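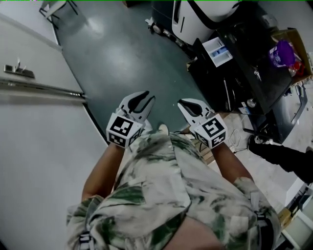 Sebastián Vergara wrote in August that a mottled print should never be filed under its background colour, and that "cream" had sent him through half the list before he found the green ones. The colour field was changed as a result. See Fields.

Zitdale Shirts: notes on loose printed shirts

README, version 2

What the list covers

Short-sleeved shirts with an all-over print, cut loose in the body. Plain shirts, checks and stripes are kept in the Olivares list and are not repeated. The oldest entry is dated 1981 on its paper pattern. There are almost 2000 entries, one line per shirt.

Files

shirts.csv -- the list itself
prints.txt -- the words allowed in the print field
changes.txt -- corrections, newest first

Fields

id: a number, never reused. Entry 1838 was withdrawn as a duplicate and stays blank.
print: mottled, floral, leaf, geometric or other. Use mottled for irregular patches with no repeated figure.
colours: every colour in the print, the most noticeable patches first and the background last. A shirt with dark green and grey patches on cream is entered as "dark green; grey; cream".
fit: loose or very loose, judged when worn. A shirt lying flat on a table looks wider than it is.
sleeve: measured from the shoulder seam to the hem, in centimetres.
cloth: filled in only where a care label survives.

Known problems

Colours were judged by eye, and grey is often confused with faded green. Straps and bags bunch the cloth at the shoulder, so fit should not be judged with one on. Entries copied from the Clodden stock book have no sleeve length.

Corrections

Send the id, the field and the new value to the Vekport address in changes.txt. Leave the other fields out of the message.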